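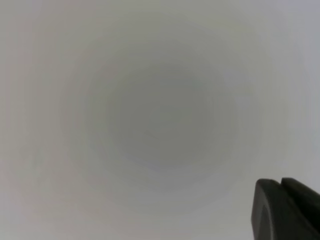
Plain gray surface, close view

Stinduvstead Blade Component Plant
Pre-start walk-through, Line 2 (restart after reduced hours)
Shift: Monday, first shift
Area: molding, trim and finishing

1. Exits and aisles
OK. All exit doors open freely. Aisle tape by the trim station is worn and needs replacing before the second crew comes back.

2. Fire extinguishers
OK, with one exception. Unit 674 has no February initials on its tag. Gauge reads in the green. Tag to be signed after a full check.

3. Overhead crane
OK. Limit switches tested up and down. Hook latch closes. Load plate reads 3000 lb and can be read from the floor.

4. Slings and straps
Not OK. Two straps on the Carkumel rack have frayed edges. Both cut up and put in the scrap bin. Replacements ordered.

5. Resin storage
OK. Drums are closed and labeled. Spill kit is short on absorbent pads. Restock from the main store.

6. Ventilation
Not OK. The finishing booth fan starts but the belt squeals. Work order 2318 is open. No sanding in the booth until it is closed.

7. Machine guards
OK. Interlocks on the Urrutia trim saw stop the blade when the door is opened. Tried three times. The guard on the small drill press is loose at the back bolt. Tightened during the walk.

8. Eyewash and shower
OK. Both ran clear. The path to the shower had a pallet in it, now moved. This was also on the last list.

9. Protective gear
Partly OK. Plenty of glasses and gloves. Respirator cartridges are low, and the returning workers will need fit tests before they go on the line. The Mostska order of 300 pairs of earplugs is in.

10. Training records
Open. Anyone off the floor since the layoff must redo lockout and crane signals. The sign-in sheet is at the supervisor's desk.

Result: Line 2 may run molding and trim. Finishing stays down until item 6 is fixed. Items 2, 5 and 9 to be closed by end of shift.

Recheck: 2:30 p.m., items 4 and 6 only.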